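Last updated: January 2021

1/ We finally have a budget for shelf-restocking robots! Ponent gets 845 a month to lease us one arm for a trial. So excited.

2/ Snack aisle first. Chip bags squash and papad stacks lean, so any gripper we lease has to cope with both.
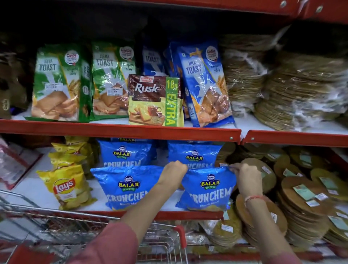 3/ Quotes so far
Vamier: 847 a month, training included. Stikatel: cheaper, but a seven-week wait!

4/ Demos in February, three aisles each. I'll post the numbers, favourites and all.

We use cookies to improve your visit. Accept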